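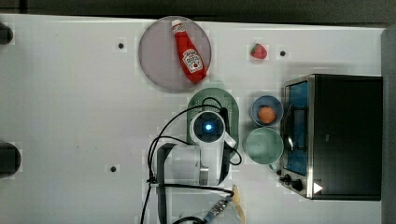 Figure 2. Tabletop with mixed kitchen items. The ketchup bottle lies across the plate; the strawberry is on the table by itself.

3.2 Item placement and household categories

We looked at how people group kitchen items when a table holds both food and the things used to prepare or serve it. Layouts were built on a white tabletop and shown from directly above. The one in Figure 2 has a large round plate, a ketchup bottle, a strawberry, a green plastic colander, a small blue bowl with an orange ball-shaped object in it, a pale green mug and a toaster oven.

Participants at the Pramcombe and Udby sites gave 1,580 written sortings, 800 at the first and the rest at the second. Each sorting named the items that belonged together and gave a short reason. Following Suvarna's coding guide, reasons were marked as use, storage place or nearness on the table.

Nearness mattered most for items that touched or sat inside one another. The bottle and the plate were often paired, although few people said they would store them together. The bowl and its contents were nearly always treated as one item - a problem for the coding, which had assumed separate entries. We kept these answers and scored them as a single unit.

The colander drew the most varied reasons. Udby participants tended to put it with the strawberry and wrote about washing fruit, while those at Pramcombe more often placed it with the bowl. The toaster oven was usually left in a group of its own.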